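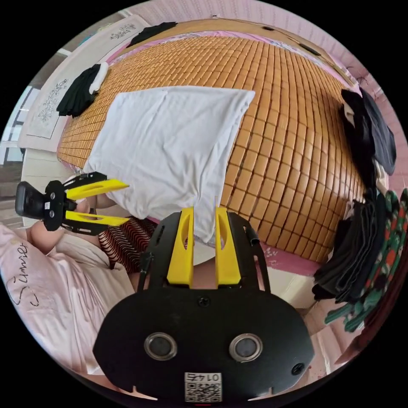
Who may handle the grippers during an open day demonstration?
Any registered visitor may handle a gripper after hearing the safety talk, provided that a trained host is in the room.

Section 3. Running a Household Task Demonstration

This section applies to open days held by Skermont under the Rovbridge visitor program. It covers the hand-held gripper sets supplied by Fullach and replaces the visitor notes issued in June. Revised Aug 19, 2023.

A household task demonstration takes place in a furnished room. The host works with everyday items such as bedding, pillows and folded clothes, and visitors then repeat the same task. Hosts should read the whole section before the first group enters.

3.1 Before visitors arrive

1. Check that each gripper has been signed out in the equipment log. Enter the number printed on its label. Labels may be upside down when the gripper is held in the working position; read the number again before writing it down.

2. Clean the lenses with the dry cloth from the case. Do not use spray cleaner.

3. Close and open the yellow finger pads by hand several times. Both pads must move freely and meet evenly. A gripper with a torn or loose pad must be returned to the equipment desk.

4. Inspect the cables. A short length may hang from the bracket, but it must not reach the finger pads.

5. Prepare the bed or table to be used. Place the task items within arm's reach and move any spare clothing to the sides.

6. Start a new session on the Moynihan recorder and confirm that the storage indicator is green. The recorder holds 1,000 sessions. Clear it at the equipment desk and not in the visitor room.

Note: Bedding with a fine pattern or a tiled surface is suitable. Mirrors and glass tabletops should be covered.

3.2 Giving the demonstration

1. Welcome the group and give the safety talk in Appendix B. Late arrivals must hear the talk before they take part.

2. Hold the gripper by the rear handle, with the lenses facing the work. Keep fingers behind the mounting plate.

3. Show one grasp slowly. Bring the pads to either side of the item, close them, lift the item a short distance, and set it down.

4. Repeat the grasp at normal speed. Explain that the recorded movement will later be used to teach a robot arm the same task.

5. Perform the full task once. Suitable tasks are moving a pillow, turning back a sheet, and placing a folded garment on a pile.

6. Stop the recording before answering questions.

Caution: The finger pads can pinch. Do not close them on skin, hair or jewelry. Loose sleeves should be rolled back or held clear.

Caution: Do not pull against an item that another person is holding. Release the pads first.

3.3 Visitor practice

1. Allow no more than 2 visitors to work at the same bed or table. Others should stand behind the floor line.

2. Hand over the gripper with the pads open. The visitor should have a firm grip before the host lets go.

3. Let the visitor practice without recording. If the visitor wishes to record, obtain a signed consent form first. For visitors under the age of consent, a parent or guardian must sign.

4. Limit each turn to 60 seconds when a group is waiting.

5. If a gripper is dropped, stop the turn and set the gripper aside. It must pass the checks in 3.1 before it is used again.

Note: Visitors often reach too far forward and push the item away. Advise them to lower the gripper before closing the pads.

3.4 Closing the session

1. Collect all grippers and compare the label numbers with the equipment log.

2. End the session on the recorder. Mark unwanted recordings for removal.

3. Return each gripper to its case with the pads closed and the cable coiled beside the handle.

4. Fold or replace the bedding for the next group.

5. Place signed consent forms in the sealed envelope and deliver it to the reception desk before leaving the building.

Faults found during the session should be reported on Form 3, with the label number and a short account of the problem. For charging and storage of the grippers, see Section 4.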